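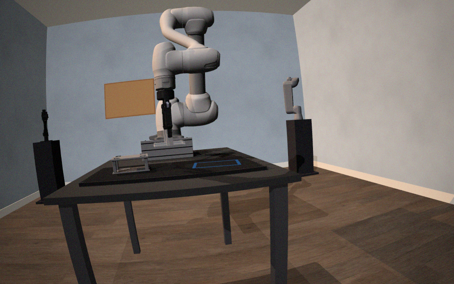 Minutes taken by Marijke De Smet, Trernville workshop group - 06/02/2025

We began a little late, as the kettle was slow, and I thank everyone for their patience and for the very good biscuits. Apologies had come in from the Droden side, who sent their notes ahead.

1. Last minutes. Agreed, with one spelling put right.

2. The arm cell. We spent most of our time on the simulated layout, which had been passed round beforehand and was warmly received. The white arm stands at the back of the table with its gripper down at the metal fixture, and the blue outline on the right of the mat is the target area. Morris felt the two pedestals sit rather close to the table and asked if a person could get a hand in to clean. A fair point, and one we went round several times. It was agreed to keep the pedestals in the plan for now and to measure the real room before anything is ordered.

3. Table. Gindo have offered a bench with a load limit of 180 kg, delivery in 5 weeks. There was a good deal of fondness for our old bench, but it does rock, and the meeting came down in favour of a new one. Two further quotes to be asked for.

4. Fixture and spares. We would like two spare sets of gripper fingers in the first order. The fixture itself can be made in our own shop, if the drawings are ready in time. Morris will ask.

5. Budget. The ceiling stays at 18 thousand euros, training included. Marijke asked that delivery and floor fixings be shown on their own lines, having been caught out by these before - agreed by all. Anything over the ceiling waits until September.

6. Any other business. The shop door still sticks. Droden's notes on staff training will be read at the next meeting.

Actions: room measurements and drawings, Morris; bench quotes and revised budget sheet, Marijke.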